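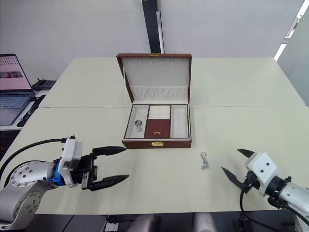
Two-arm station with the jewellery box open and both grippers spread.

Finger and wrist camera comparison: frequently asked questions

Last changed Tue 10 April by Tharindu Chowdhury

What are you comparing?
Two sets of gripper fingers and two places for the wrist camera. The fingers are the long pointed ones and the Rostex short ones with rubber on the inside. The camera goes either high on the housing or low, close to the fingers. All trials are made at the Stavcombe room. The Leldale station has different arms, and we do not mix the results from there with ours.

Why a jewellery box?
We wanted one object that asks for several kinds of motion. It has a lid, a small handle on an inner cover, and narrow compartments where a finger can easily touch the wall. Before February we used plastic cups and wooden blocks, and every gripper looked good with them.

How many trials do you make for each setup?
Each combination of fingers and camera gets 40 trials, made in two sittings of 20. Between the sittings we check the finger alignment and run the arm calibration again. If the calibration has moved, we repeat the first sitting.

What is counted as a success?
The item must be lifted from the table, carried, and released inside a compartment. If it hangs over the edge of the box, we count a failure. A second attempt is allowed when the first one closes on air. A third attempt is not allowed.

Can the fingers pick up a thin chain?
Flat metal things are the hardest part of this test. A chain lies very low, and the fingers must come down almost to the table before they close. For aiming we prefer the split ring, as it gives one clear shape, while the links next to it make a tangle and have loose strands going off to the sides.
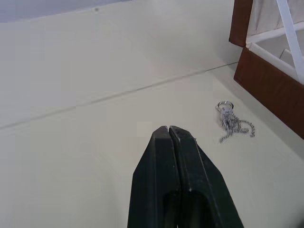
The low camera position is the one we recommend for small items, although it has a weak point. When the fingers are closed, they cover a good part of the lower view, and anything directly under them is hidden. An item standing off to the side is no trouble: with the chain up and to the right of the tips, the ring and the links can be seen completely, and a corner of the brown and white box is in view as well, so the operator can judge the direction to it. We ask operators to find the item first from such a distance and only then to move over it. With the high position the view is wider, but the ring becomes small and the operator makes more corrections.

Do you need the overhead camera too?
Yes. The wrist view does not tell you where the other arm is. Dilani Cassim tried 7 trials with the wrist views alone and stopped after the arms touched each other for the second time.

Do you use both arms in every trial?
No. For a single item one arm is enough, and the other one waits at the side with its fingers open. Both arms are needed for the lid test, where one steadies the base.

Which controller do you use?
The Crichton controller, with leader arms moved by hand. Obaidul Barua has also made a short test with a game pad. It was slower, and turning the wrist was difficult to learn.

How often must the fingers be changed?
We have changed the long ones once. Small scuffs do not disturb the grip. A bent tip does, and you will notice it when the fingers do not meet evenly along their length.

May I see the raw results?
Please write to Sandamali Dewan and tell her which combination you need. The lid test is not finished yet, so those files are kept separate for now.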